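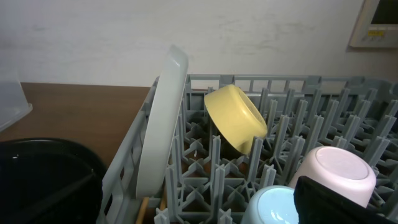
Dish rack with plate and bowl, kitchen counter.

Support > Water and Heating > Closed tickets > Low hot water pressure, kitchen tap

26 February 2021, posted by the tenant of unit 4, Vilstead building

Problem: The hot water in my kitchen is very weak. The cold water is normal. In the bathroom both are normal. The heater is a Sillik wall model, installed before I moved in. I wash dishes by hand, so I notice it every evening.

What I tried before opening the ticket:

I turned the heater off and on again. No change. I unscrewed the small filter at the end of the tap and cleaned it in vinegar overnight. There was some white powder in it, but the cold water uses the same filter and it was strong also before the cleaning. After that I measured with a kitchen jug. The cold side fills it in a few seconds and the hot side needs so long that I can dry a pan in the meantime.

The display shows code 606. In the manual the codes stop at 600, so I could not find the meaning.

Reply from Trerkora support: Thank you for the clear report. Code 606 is a service reminder in the newer software and does not reduce the flow. It appears after 1,540 hours of operation. You can clear it by holding the reset button until the display blinks. Please check the two shutoff valves under the sink. The hot one is usually on the left. Is it fully open?

Tenant: I cleared the code, thank you. It did not come back so far. The left valve was hard to turn, but it was open already. I closed it and opened it again two times. The flow became a little better for one day and then weak again. I want to add that the water is hot enough -- only the quantity is the problem.

Reply from Trerkora support: Then we suspect the flexible hose between the valve and the tap, or the valve itself. Old rubber can swell inside the hose and close the passage. Please close the valve, put a bucket under it, disconnect the hose at the tap end and open the valve slowly into the bucket. If the flow is strong at the valve but weak at the end of the hose, replace the hose.

Tenant: I did the test in both positions. At the valve it is strong. At the end of the hose it is weak. When I bent the old hose I could feel a hard place in the middle. I bought a new one at Kaewkla, nearly the same length, with the same nuts. I had to buy also two new washers, they were not in the package.

With the new hose the hot side is now as fast as the cold. I checked the nuts with dry paper after one hour and again in the morning, and the paper stayed dry. The display shows no code and the efficiency line says 100.

One question remains. Should I change the cold hose too? It has the same age, I think.

Reply from Trerkora support: It is not urgent, but we recommend it when you have time. Closing the ticket as solved. It can be reopened by replying.

Last updated: June, status changed to archived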